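Anime on Disc, session 4: who decides what ends up in the box?
Notes by Lucía Aranda, April 2022

Hello again! I've typed these up from my scribbles, so forgive the jumps. Last time we did dubbing; this time it's the dull-sounding but (I promise) rather juicy business of licences and masters.

1. The licence
A distributor buys the right to sell a show in certain places for a certain number of years. Our made-up-my-mind favourite, the Stavberg box set, had 16 episodes and a print run of 2405. When the licence lapsed, that was that, and second-hand prices went silly.
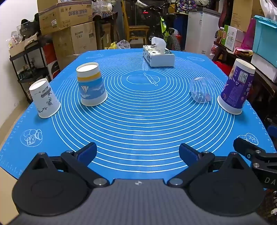 2. The master
I got a bit carried away on this one in class! If the tape was made for television, a Blu-ray can't invent detail that was never there. Octavio asked whether upscaling counts as cheating. I'd say no, as long as the box tells you. Prodlow's didn't, and I'm still cross.

3. Subtitles
Watch the opening scene of the Zirkasen disc twice, once with each subtitle track. Look at how the younger sister's jokes are handled (the second track drops two of them completely).
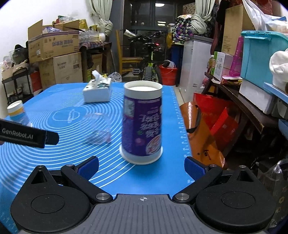

Paper cup and tissue box on the blue mat.

For next time
Read the Karamanlidis chapter on region coding, skipping the tables. Then bring one disc you own and jot down who licensed it, who made the subtitles and what extras you got. Esben has the spare player if yours won't read imports.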